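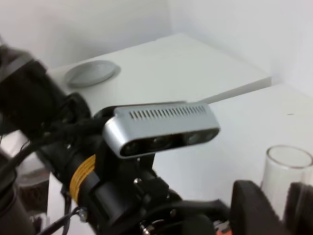 What is a depth camera?
A depth camera is a device that records the distance from its lens to each point in view, usually alongside an ordinary colour picture. The result is a depth map, in which every pixel holds a measurement of distance.

Principles

A conventional camera measures the light arriving from each direction but keeps no record of how far that light has travelled. Depth cameras recover the missing value in one of several ways. The main methods in commercial use are passive stereo, active stereo, structured light and time of flight. Many products combine two of them.

Passive stereo uses two lenses set a known distance apart, called the baseline. A point close to the unit falls in noticeably different positions in the two pictures, while a distant point falls in almost the same position. The difference is known as disparity. Software matches points between the two views and converts disparity to distance by triangulation. The method works well outdoors and needs no light source of its own, but it fails on blank walls and other surfaces with little texture.

Active stereo adds a projector that throws a pattern of infrared dots onto the surroundings. The pattern is invisible to the eye and gives the matching software something to work with on plain surfaces. Strong sunlight can wash it out, in which case the unit behaves much like a passive one.

Structured light also projects a pattern, but compares what a single camera receives with a stored copy of that pattern. Bends and shifts in the pattern reveal the shape of the surface.

Time of flight measures how long light takes to reach a surface and return. Direct systems time short pulses, while indirect systems send modulated light and measure its change in phase. Indirect units can give ambiguous readings when a surface lies beyond a certain range – a fault known as phase wrapping.

Accuracy and error

In stereo systems the error grows with the square of the distance. A unit that is off by 5 millimetres at one metre can be expected to be off by 20 millimetres at two metres, other conditions being equal. A wider baseline reduces the error but increases the minimum working distance, as near objects drop out of the area both lenses share.

Glass, mirrors and polished metal are difficult for all of the methods. Transparent surfaces may be missed entirely, and the distance recorded is often that of whatever lies behind them. Dark materials such as black rubber absorb infrared and commonly leave holes in the depth map. Edges are another source of trouble. Pixels that straddle a near object and its background may be given a value between the two, which produces a fringe of stray points known as flying pixels.

Calibration

Makers calibrate each unit before sale by photographing a flat target with a printed grid or checkerboard. The procedure fixes the focal length, the lens distortion and the relative position of the lenses. Knocks and changes in temperature can upset these values, and many housings are made of metal to keep the optical parts rigid and carry heat away from the electronics. Recalibration in the field usually involves a similar target and takes a few minutes.

The Semora method, described by the optical engineer Mirela Guimarães, replaces the flat target with a shallow stepped block. It gives distance readings at 18 known heights from one position and is used mainly in small workshops where there is no room to move a large board. The Rikmont handbook recommends it for working distances under two metres.

Uses

Depth cameras are used in body measurement for clothing and orthotics, in parcel sizing at freight depots, in livestock weighing, and in the recording of rock art and museum objects. Cordeiro, a maker of grading equipment for orchards, fits them over conveyor belts to estimate the volume of fruit. In homes they are best known from game consoles and from the face recognition systems in mobile phones.

Range and price vary widely. The Starex line of short-range units covers distances up to 2000 millimetres and is intended for bench work, where fine detail matters more than reach. Long-range surveying is generally left to scanning laser instruments, which cost more and work more slowly but hold their accuracy over far greater distances.

See also
Photogrammetry
Lidar
Rangefinder
Point cloud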